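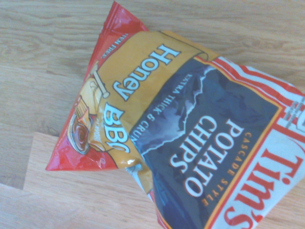
August, a little after 9 at night. Tired and cranky, so take this with salt.

Spent the afternoon on the handling rules again. Benedikt Ackermann sent round draft 6 of what he insists on calling the good practice guide, and I read the whole thing with a pencil. It's longer than draft 5 and I can't say it's better. Section 2 still says an item is to be presented to the arm "in a natural and representative condition." Natural to whom? I wrote that in the margin last time too. A bag of chips fresh off a pallet is tight as a drum. The same bag after a week in my kitchen is half flat and creased all over. Both are natural. One of them the Grident fingers will take by the seal, and the other one folds up wherever you touch it.

Gus Kincaid thinks the rule should say which way up the print goes. Label facing up, text readable from the operator's side. I argued against it for most of an hour. Groceries don't land with the text facing you. If every bag of honey BBQ lies straight and square, we will write a very nice report about bags that lie straight and square, and the first store that puts one down crooked with the lettering upside down will have a complaint for us. He said a standard that lets everything in isn't a standard. Fair enough, I suppose. I still think he's wrong, and I told him so, and he ate his sandwich at me.

Then the force limit. The guide says soft packaging must be gripped "without visible damage to contents." You can't see the contents! It's a chip bag, the film is printed all over. I asked Benedikt who is going to open each bag and check for crumbs, and what a broken chip is, and how many were broken before we started. He said it would be covered in an appendix. There is no appendix. There's a heading where one might go.

Cremilda Godoy at least did the dull work. She went through the old log, 254 pick attempts on soft bags, and sorted them by where the fingers closed. 118 were at the crimped end, 46 at a bottom corner, and the rest somewhere on the belly. What she couldn't do was say which counted as good, seeing that the log has a box for "success" and three people filled it in three different ways. Neusa Lins ticks it if the bag leaves the table. I tick it if the bag gets where it's going. I don't know what Gus ticks. So there's our problem, and draft 6 spends two lines on it and a page and a half on the wording of the warning sticker.

I wrote up my own list before going home, which will annoy everyone:

Say what success means, in one sentence, and put it first.
One item on the surface at a time unless the test is about clutter.
Note how full the bag is and whether the seal is intact before each run.
Turn the item between runs, and write down how it was lying.
No straightening or smoothing by hand once the run has started. (I have caught myself doing this. So has Neusa, though she denies it.)
Retire a bag when it has been handled too much. I left the number blank, I don't have one and won't pretend to.

Gleice Marinho called from the Molari side around four and wanted to know if they can say "follows recognized good practice" in the brochure. Recognized by whom, I asked. She laughed, but she was also waiting for an answer. I told her to leave it out until the thing is finished. She'll probably ask Benedikt next and he'll probably say yes.

Must remember: send Cremilda my old notebook pages. Ask Benedikt about the appendix, in writing this time. Buy coffee.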